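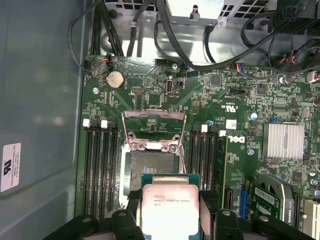 4 Installing the Tullach archive server

4.1 Before you start

Tullach stores scanned paper records and makes them searchable from any computer on the office network. It consists of the server program, which runs on one host computer, and the scan client, which runs on each computer with a scanner attached. Section 4 covers the server only. For the scan client, see Section 5.

The host must stay on during working hours. It does not need a monitor or keyboard once set-up is complete.

You will need:

The Tullach installer and the license file from Bavby
An administrator account on the host
A fixed network address for the host
A separate drive for the archive, formatted and empty
A second drive or a network share for backups
A printed copy of the folder plan from Section 3

CAUTION: Do not put the archive on the same drive as the operating system. If that drive fills up, the index may be damaged and will have to be rebuilt.

4.2 Preparing the host

1. Finish any hardware work on the host, close the case and start the computer.
2. Install all pending operating system updates and restart. Repeat until no updates are offered.
3. Set the clock and time zone. Tullach stamps every scanned page with the host's time, and stamps cannot be edited later.
4. Turn off sleep and hibernation. The display may be allowed to turn off.
5. Assign the fixed network address and write it on the inside cover of this manual.
6. Create a folder named "archive" at the top level of the archive drive. Use lowercase letters only.
7. Create a folder named "backup" on the backup drive or share.

NOTE: If the host was used for something else before, remove any other program that listens on port 3000. Tullach uses this port for the browser interface and does not start if it is taken.

4.3 Running the installer

1. Log in as administrator.
2. Copy the installer and the license file into the same folder on the host. Do not run the installer from a USB stick or a share.
3. Start the installer and accept the terms.
4. When asked for the archive location, select the "archive" folder created in 4.2.
5. When asked for the record language, select the language of the paper records – this may differ from the language of the menus. A second record language can be added, but indexing takes longer.
6. Enter a password for the archive manager account. The password must be different from the administrator password of the host.
7. Select Install. The progress bar stops for a while at "Building dictionary". Do not close the window.
8. Restart the host when prompted.

If the installer stops with code 57, the license file was not found or was renamed. Restore the original file name and start again from step 3. Any other code is listed in Appendix B.

4.4 First login

1. On another computer in the network, open a browser and enter the fixed address of the host, followed by a colon and the port number.
2. Log in as archive manager.
3. Open Settings, then Records, and enter the top-level folders from your folder plan.
4. For each folder, set the retention period. A folder without a retention period is kept forever.
5. Open Settings, then Users, and add the people who will scan or search. Give "search only" rights unless the person needs to scan.
6. Log out and log in again as one of the new users. Check that only the intended folders are listed.

CAUTION: Deleting a top-level folder also deletes the records in it. To hide a folder that is no longer used, clear the Active box.

4.5 Shelving and cabling 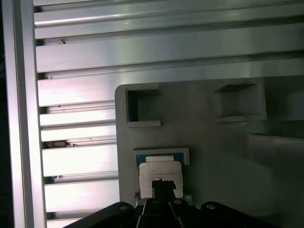

Place the host on a level, rigid surface and leave free space behind it for the exhaust air. If it is installed in a closed cabinet, the cabinet must have openings at the top and bottom. The room temperature must not go above 30 degrees Celsius while the server is indexing.

1. Connect the host to the network by cable. A wireless connection is not supported.
2. Route the cable so that it cannot be pulled out by a cabinet door or a cleaning cart.
3. Connect the host and the external drives, if any, to the same surge-protected outlet strip.
4. Label both ends of the network cable.
5. Remove dust from the air intakes every three months, with the host switched off and unplugged.

NOTE: Keep paper boxes waiting to be scanned off the host and away from the intakes.

4.6 Setting up backups

Tullach makes one full backup per week and a partial backup every night. Both run without anyone being logged in.

1. Open Settings, then Backup.
2. Select the "backup" folder created in 4.2.
3. Choose the day for the full backup. The factory setting is Tuesday.
4. Choose a start time outside working hours. Users can search during a backup, but scanning is paused.
5. Select Test. A small file is written, read back and removed.
6. If you subscribe to the Effiong off-site service, enter the account key under Remote Copy and select Test a second time.

A backup that has not been restored at least once should be treated as untested. The restore procedure is described on page 37. Carry it out on a spare folder before the first real records are scanned.

4.7 Sample batch

1. Scan a short batch of mixed pages using the scan client. On Dratholm sheet-fed scanners, set the feeder to "mixed" first.
2. Wait until the batch status changes from "Queued" to "Indexed".
3. Search for a word that appears on one of the pages. Handwritten words are not indexed.
4. Open the result and compare it with the paper original.
5. Delete the sample batch.

If the status stays at "Queued", restart the Tullach service from Settings, then System. If that does not help, save the log file and send it to Bavby technical support, attention Bianka Győri, with the license number in the subject line.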